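Netdale lab puts two gripper types through the same 14 tasks

The manipulation group at Netdale has finished its first comparison of two gripper types on soft, everyday objects. The trial was started in January and reached 3,610 attempts, a little more than the 3,000 which were planned.

Both grippers were fitted in turn to the same arm, with the same wrist camera and the same controller settings. One is the flat-pad model from Vaseo, which the group has used for two years. The other has ridged fingers, made by the small workshop Hashmi. Each was tried on boxes, cloths, bottles and bags.

"With boxes we could hardly see a difference," said Kumaresan Kurian, who led the trial. "Bags are another matter. They bend, and a strap is never in the same place twice."

The ridged fingers did better on straps and zip pulls, but they lost more time on smooth surfaces — the pads of the Vaseo model settled there more quickly. 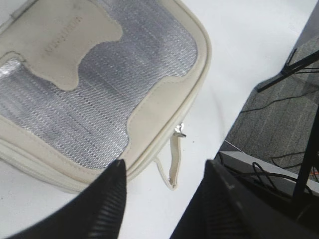
Netdale Manipulation Group | News

Ayane Nishimura is now checking 256 attempts by hand, among them many with shiny fabrics, where the camera gave uncertain distances. Her notes will decide whether the controller needs a slower approach near the table.

The results will be shared with the partners in the Sustine project before summer. A second round, with a softer finger material, is already being prepared.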